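Kinero Home Forum > Kitchen and Table > Storage

Thread: Paper cup holder, wire and wood type. Worth keeping out on the table?

tansy_lane
18/01/2019
I run the drinks table at our reading group and I'm fed up with paper cups living in their plastic sleeve. The sleeve splits, the cups roll off and half of them get crushed in the cupboard. I've been looking at the sort with a round wooden base and a wire cage, where the cups stand in a stack. Has anyone used one for a while? We get up to 14 people and most have two drinks.

Mr Pegbox
We've had one for 3 years. The wire has kept its colour and the base has one ring on it from a wet mug, which was my fault. Load it with the cups mouth down and take from the top. If you stack too many it gets awkward to lift the top one out between the wires, so stop a bit short.

oatcake75
I'd go for a closed tube that fixes to the wall. An open cage lets dust settle on the cups and everybody's fingers go over the whole stack. We had a Zedico tube at work and it was fine.

Mr Pegbox
Dust goes on the top cup and the outsides. If they're mouth down the insides stay clean.

oatcake75
The rims are the part I don't want dust on, and the rims are what stick out all the way down the stack.

brindle_hob
Same type as the one tansy is asking about, I think. Dark round base, black wire, flowery white cups. 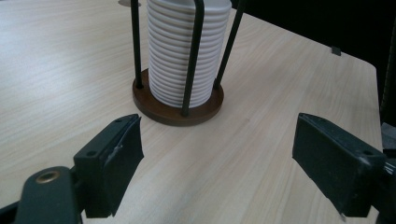
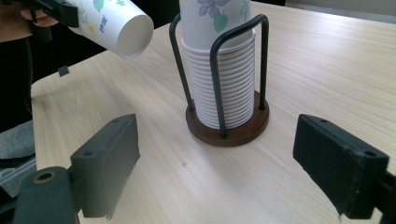

Filed under: Cups, Mugs and Dispensers

tansy_lane
Thanks brindle, that's the very style. Is the base heavy enough? I'm worried about somebody catching the wire with a sleeve and the lot going over.

brindle_hob
Heavy enough for me. It will tip if you really knock it, but it doesn't wander when you pull a cup out. Mine came without feet so I put felt pads under it. They were left over from a Ruvach chair set and needed trimming.

quillfeather
Check the width before you buy. I got one from Nartey and my usual cups wouldn't go in, the rims were too wide for the wires. I ended up bending one loop outwards and it has looked crooked ever since. Measure across the rim, not the bottom of the cup.

tansy_lane
Mine are 75 mm across the rim. Would that go in yours?

brindle_hob
Should do, with a little play. I'll measure between the wires tonight and post it.

oatcake75
I still say a tube. You can see how many are left in a cage, I'll give you that.

Mr Pegbox
You can't screw a tube to a wall in a hired room.

oatcake75
They do them on a stand as well.

quillfeather
The stand ones I've tried drop two or three cups at once when the cups are thin. With the cage you at least have hold of the one you want, though thin cups do stick together in any of them. Give the stack a twist before people arrive and they come apart more easily.

tansy_lane
I hadn't thought of cups sticking. The ones I buy are quite thin and they cling in the sleeve too. I think I'll get the cage and keep a clean tea towel over it between meetings, which might settle the dust question.

oatcake75
A tea towel would do it. Wash it now and then.

brindle_hob
Measured it. A 75 mm rim fits and there's a bit of room either side. Don't force anything much wider in or you'll mark the cups.

tansy_lane
Lovely, ordering one this evening. Does the wood want oiling, or just a wipe?

Mr Pegbox
Just a damp cloth, then dry it. I've never oiled mine.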